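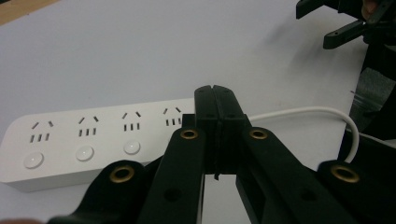

*Regleta de cuatro tomas y dos pinzas manuales, en la mesa de demostraciones.*

## Flundholm: seguimos grabando demostraciones a mano

El equipo de Flundholm cerró en octubre la primera tanda de demostraciones con pinzas de mano y ya trabaja en la segunda. La persona sujeta una pinza en cada mano, hace la tarea a su ritmo y el sistema registra el movimiento y la apertura de los dedos. Con eso se entrena después al brazo.

La tanda nueva se dedica a regletas y cables. Llevamos 272 demostraciones válidas y otras 100 pendientes de revisar. Las tareas son dos: pulsar el botón de una toma concreta y recolocar la regleta sin arrastrar el cable.

Trí Lò, que coordina las grabaciones, pide a quienes participen que empiecen con los dedos de la pinza cerrados y que no corrijan a mitad del gesto. Si algo sale mal, se termina el movimiento, se marca la toma como fallida y se repite desde el principio.

También hemos comparado este método con el control remoto que usamos en Prurnano. A distancia cuesta más calcular la fuerza sobre los botones, y por ahora lo dejamos para piezas grandes.

Las sesiones siguen abiertas hasta el 16 de noviembre. Para apuntarse basta con escribir a Trí e indicar si se ha usado antes la pinza.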